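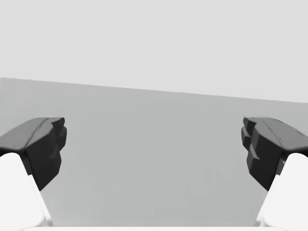

Our new result, in thread form, for those who won't read the PDF (hello, co-authors). We wanted to know which camera a grasping policy really learns from when it trains only in simulation. The obvious bet is the wrist view, two dark fingertip pads with a lot of grey between them, and for long stretches of an episode that is all the poor thing gets to look at. It's like being asked to find your keys while staring at your own thumbs.

2/ The method is dull, and I'm fond of it. Train one policy on both views, wrist and overhead. At test time, swap one view for the same view from a different episode. If the policy carries on regardless, it wasn't listening to that camera. Jeptoo Rweyemamu came up with the swap. I came up with the filename.

3/ We ran 2,108 test episodes on Kodilar, our simulator setup. Kadir Dursun would like it known that he restarted the job 22 times.

4/ Swapping the wrist view during the approach did next to nothing. The policy sailed on to the object looking at somebody else's grey. Swapping the overhead view sent it off to grasp air, with great confidence.
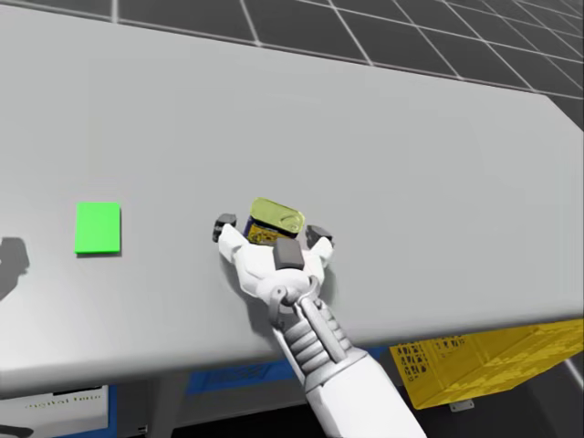 Overhead view: white hand at the can, green marker off to the left.

5/ Close to the object it flips. Over the last 60 timesteps before the fingers close, the wrist camera is suddenly the only one that matters, and you can scramble the overhead view as much as you like.

6/ So we tried switching each camera off for the part where it was being ignored. Success rate: unchanged. Training time: shorter. My carefully argued case for a third camera: in the bin.

7/ Caveats — it's one simulated arm doing one family of tasks, and we haven't tried it on hardware. Birgit Sperling has asked when we will. February, I said, without naming a year.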